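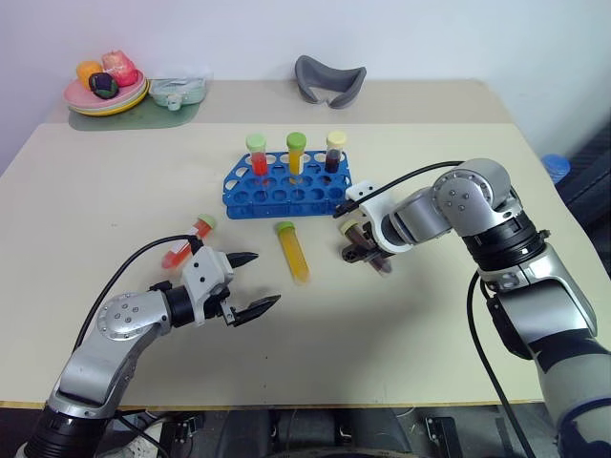 Issue 3

I spent most of June on the grasp planner for the tube task. Three tubes in the blue rack, three on the table, two arms, and the planner has to decide which arm goes for which tube. The old version scored 1000 candidate grasps per tube and was too slow. I cut that to 200 by throwing out anything that would bring a finger down across the cap.

Manouchehr Zarei rewrote the collision check in Gilo so the arm cables count as obstacles. That added almost 900 lines, and I still haven't read all of them.
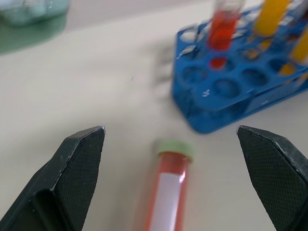 Wrist view, green-capped tube between the open fingers.

The wrist view feeds the last correction before the fingers close. Blur throws off the angle estimate, so I now skip any picture below a sharpness limit. In July I want to move the settings out of the code and into one file.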